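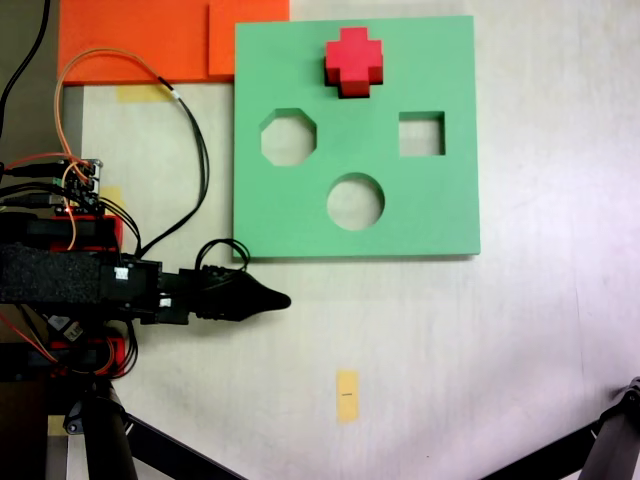

Children begin to sort shapes well before they can name them. A child of 18 months will often push a round block at every opening until one takes it, and only later starts to look first and move the hand second. The change is gradual, and the same child may do both in one sitting. Take a green board with an octagonal, a square and a round hole, and a red cross lying on top of it. An adult sees at a glance that none of the three holes has the outline of a cross. A two-year-old usually has to try.

Week 4: Seeing, turning, fitting

Terms for this week
Form matching: choosing an opening by its outline.
Mental rotation: turning an object in the mind before turning it in the hand.
Trial and error: trying openings one after another, with or without a fixed order.

What to look for when you observe
Watch the eyes before the hands. A child who looks from block to hole and back is comparing. A child who looks at the adult is asking for help, and this should be written down as a separate event.
Note how the child handles a near miss. An octagon and a circle of similar width are easily confused, and the child may press harder before turning the block or moving on.
Do not name the shapes during the first session. Words change what the child attends to - we come back to this in Week 6 with the Tivell tasks.
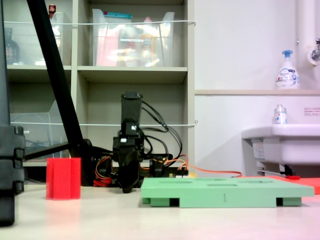 Fig. 4.2. Shape-sorter board with a raised top, standing on two short feet.

The height of the board matters more than students expect. On a flat board laid straight on the table, the block stays in view after it goes in. With a raised board it may drop out of sight, and younger children often stop to look for it. Record the search as part of the trial. In the Cledus reading, sessions with searching ran around 20 minutes, and the authors leave the longer ones out of their main table. Consider whether you would do the same.

For the September section
Read Cledus, chapters 2 and 3. Skip the appendix.
Bring one page of notes from an observation of 20 minutes or less. Use the child's age in months and no name.
Those placed at the Skumavgate nursery should sign in at the front desk by 9.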